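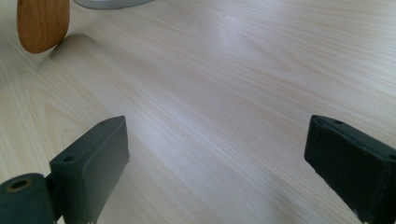

Chapter 4: Tabletops and Work Surfaces

In this chapter
4.1 Reading the grain
4.2 Solid wood, veneer and laminate
4.3 Finish, sheen and light
4.4 Cleaning and daily care
4.5 Small repairs
Workshop task: A surface record

Words to learn
cathedral grain, straight grain, veneer, substrate, laminate, sheen, raking light, edge band

Introduction

A tabletop gets more use than any other part of a piece of furniture. People write on it, eat from it, lean on it and slide things across it. The legs and rails underneath may last for decades with no attention, while the top has to be wiped every day and refinished or replaced when it wears out. For this reason furniture makers often choose the top first and design the rest to go with it.

The photograph that opens this chapter shows a pale top with a fine grain. Part of the pattern runs in straight lines, and part of it bends into long pointed arches. The arches are called cathedral grain, or sometimes flame grain. You will see the same shape on doors, desk fronts and kitchen cabinets once you know to look for it. A pattern like this is typical of sliced ash or maple, but the pattern alone does not tell you what the top is made of. A printed laminate can copy it closely.

Chapter 3 dealt with frames and joints. This chapter stays on the surface. By the end of it you should be able to describe a top in the correct terms, make a sensible guess at how it was built, and decide how it should be cleaned and whether it can be sanded.

4.1 Reading the grain

A tree grows by adding a layer of wood each year under the bark. When the trunk is cut across, the layers appear as rings. When it is cut along its length, the same layers appear as lines. What those lines look like depends on where the knife or saw passes through the log.

A cut made near the outside of the log, roughly level with the rings, is called a flat cut. The rings meet the surface at a low angle and spread out into arches. A cut made toward the center of the log meets the rings nearly square on, and the lines come out straight and close together. Many flat-cut sheets show both patterns: arches in the middle of the sheet and straight lines along the sides.

Grain direction matters for practical work as well as for looks. Sanding should follow the lines. Scratches that run across the grain show up clearly, especially on a pale wood under a clear finish. Solid wood also swells and shrinks across the grain as the air in a room gets damper or drier, and it changes very little along its length. A wide solid top has to be fixed to its frame in a way that lets it move.

4.2 Solid wood, veneer and laminate

There are three common ways to get a wood-grain top.

Solid wood is made of boards glued edge to edge. The grain changes at every joint, and the end of the board shows the ends of the rings.

Veneer is a thin sheet of real wood glued to a base called the substrate, which is usually plywood, particleboard or fiberboard. Because sheets are sliced one after another from the same log, neighboring sheets look almost alike and can be matched.

Laminate, in the sense used in this book, is a hard sheet made of layers of paper and resin. The top layer carries a printed pattern. It resists scratches and stains well, but it cannot be sanded and refinished.

To tell them apart, look at the edge before you look at the face. If the lines on the face carry on over the edge, the top may be solid. If the edge has its own separate strip, called an edge band, the top is more likely veneer or laminate. Next, look for a repeat. A printed pattern comes around again after a certain distance, and the same arch or fleck will appear twice on a large top. Turn the piece over if you can.

Emlyn Kneath, who ran the repair bench at Skyrme for 20 years, taught trainees to write "not known" on the job card until they had seen an edge. A face seen by itself, even a clean one in good light, was not enough for him.

4.3 Finish, sheen and light

Sheen is the amount of light a surface sends back in one direction. A gloss top gives a sharp reflection. A satin top gives a soft, spread-out patch of brightness, and a matte top gives very little. Bright light can wash out the grain on a pale surface, as it does across the middle of the tabletop in the opening photograph. The lower part of the same top looks grayer and less glossy. Differences of this kind may come from the light, from wear or from the finish, so move to another side of the table before you write anything down.

To check for scratches, use raking light. Hold a lamp low and to one side so that the beam skims the surface. Dents and sanding marks will throw small shadows.

Before you go on

1. Find two tabletops at home or at school. Sketch the grain of each.
2. Label any cathedral grain and any straight grain.
3. Examine an edge of each top and note whether there is an edge band.
4. Keep your sketches. You will need them for the workshop task on page 52.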